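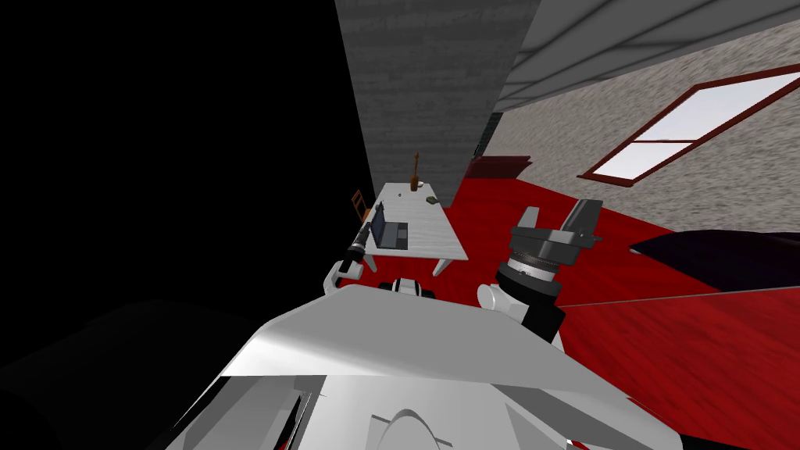 Accueil – Conférences – Notes – Archives – Contact

Ce site utilise des cookies pour mesurer sa fréquentation. Accepter – Refuser – Paramétrer

Comment on baptise un rouge
Notes de l'intervention du 13 décembre 2024, mises au propre, enfin presque

Entrée. Ne pas remercier trop longtemps. Demander à la salle de quelle couleur est son salon. Laisser venir. Quelqu'un dira « blanc ». Demander : quel blanc ? Attendre que le couple du fond se dispute à voix basse.

J'ai travaillé chez Lenis, fabricant de peintures murales, au service des noms. Le service des noms, c'était un bureau sans fenêtre où l'on décidait que tel beige s'appellerait « Brume d'estuaire ». J'y suis entré en 2017 avec un diplôme de lettres et la conviction que c'était provisoire.

Le nuancier. Montrer l'éventail, le déplier, le laisser tomber si l'occasion se présente (ça réveille). L'édition complète comptait 3485 teintes. Le français courant, lui, se débrouille avec une petite poignée de mots et l'adjectif « foncé ». Tout notre métier tenait dans cet écart.

Rappel d'histoire, faire court. On a d'abord nommé les couleurs par ce qui les produisait : garance, cochenille, cinabre, terre de Sienne. Le nom disait d'où venait la marchandise et, pour qui savait lire, ce qu'elle allait coûter. Puis la chimie est arrivée, on a pu fabriquer n'importe quel rouge, et il a fallu trouver autre chose à raconter. Alors on a raconté des vacances.

Pause. Boire.

Les règles de la maison, telles qu'on me les a transmises :
– pas de nom de maladie (« Fièvre » a été refusé, à mon grand regret)
– pas de viande, sauf le saumon, qui bénéficie d'une indulgence que je ne m'explique pas
– un lieu où le client n'est jamais allé, mais où il pourrait aller
– jamais le mot « marron ». On dit cacao, noisette, tabac blond, écorce. Marron, c'est pour les chaussures.

Anecdote Badoser. Le concurrent sort en juin une gamme entière sans noms, avec seulement des codes. Très élégant, très suisse. Au magasin, les clients demandaient « le bleu un peu triste, en bas à gauche ». Au bout d'une saison, les vendeurs avaient rebaptisé toute la gamme au feutre sur les présentoirs. Certains noms étaient meilleurs que les nôtres. J'en ai volé un.

Transition vers le rouge. Ralentir ici, j'ai tendance à bâcler.

Le rouge pose un problème que les gris n'ont pas : tout le monde croit savoir ce que c'est. Or un rouge uni, parfaitement uni, n'existe à peu près que sur l'échantillon. Dès qu'il y a une surface, un vernis, un peu de lumière de côté, il se défait en plusieurs rouges qui ne s'entendent pas entre eux.

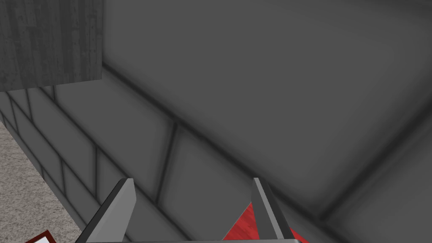

Rouge moucheté, du cramoisi aux reflets clairs. Un seul nom pour tout ça ?

Poser la question à la salle. Réponses obtenues aux répétitions : « brique », « cerise », « rouge, quoi ». La troisième est la bonne, commercialement c'est une catastrophe.

Le cas Costello. C'était le nom interne d'un rouge profond que nous n'arrivions pas à baptiser. Pendant 3 réunions, nous avons eu « Velours de loge », puis « Braise sage », puis un silence. La direction a gardé Costello. Meilleure vente de l'année. Les clients s'imaginaient un village en Italie, une actrice, un cépage. C'était le mot de passe de l'imprimante.

(Ne pas attendre le rire. S'il vient, bien.)

Passage plus sérieux, 10 minutes maximum. Est-ce que le nom change la couleur ? J'ai longtemps dit non, par honnêteté. Puis j'ai repeint mon couloir en « Irkik », un gris-vert dont le nom ne veut rien dire dans aucune langue que je connaisse, et je me suis surpris à expliquer aux visiteurs que c'était nordique. Je regardais ce mur autrement. J'y voyais du lichen. Sur le pot, l'étiquette du fabricant disait simplement « teinte moyenne, intérieur ».

Si le temps manque, sauter le paragraphe sur les taupes. S'il reste du temps, le sauter aussi.

Fin. Distribuer les cartons vierges et les crayons. Chacun baptise le mur derrière moi. Lire les propositions à voix haute, garder les insultes pour le buffet. Récupérer les crayons.

Commentaires

lectrice_du_soir
J'étais dans la salle. Mon carton disait « Attente chez le notaire » et il n'a pas été lu. Je le signale.

Peintre en bâtiment, retraité
Pour nous c'était le numéro et rien d'autre. Cela dit, j'ai posé du « Soupir de dune » pendant des années et je m'en souviens mieux que des numéros.

anonyme
Et le paragraphe sur les taupes, on peut le lire quelque part ?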